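Desk Sockets and Charging: Your Questions

We have put a white socket block on the big table at Westosham, and Léonie Perrin on the front desk has kept a list of what people ask about it. I've tried to answer everything properly, so do put the kettle on first!

Who can use it?

Anyone with a day pass or a monthly membership, and guests too, as long as you've signed them in. There is nothing to pay on top.

Will my foreign plug fit?

Quite possibly. There are two-pin openings and also three-pin ones with slanted slots, of the sort that take several shapes of plug. They don't take the big square-pinned British plug, I'm afraid, so if that's what you have, please ask for one of the 17 adaptors we keep in the drawer at reception (and do bring it back, they wander off terribly).

How many things can I plug in?

The openings come in two groups, one behind the other along the block. We ask each person to keep to one group so that a neighbour can have the other. Bulky chargers are best plugged into a wall socket, where they have room to spread themselves. 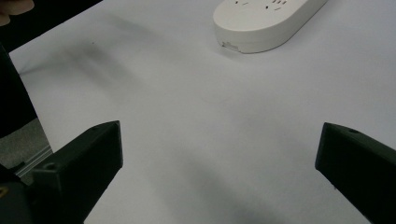
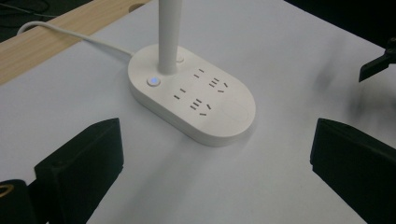 What is the little blue light?

It's in the middle of one of the two small round buttons, down by the foot of the white pole. Please leave both buttons as you find them, even if you're a great presser of buttons (I am one myself, so I do sympathise). If your laptop isn't charging, have a word with Léonie before you start investigating.

Can I move the block nearer to me?

A little way, yes, and gently. The cable goes off across the table and over the edge, so give it some slack and don't let it pull tight. Please don't lift the block by the pole.

May I have my tea beside it?

We'd much rather you kept drinks at the other end of the table. If something does spill, leave the block alone and fetch Hagos Derese from the office straight away. He won't be cross, I promise.

Can I leave my phone charging while I go to lunch?

You can, though we close the room at 6 and can't look after anything left behind.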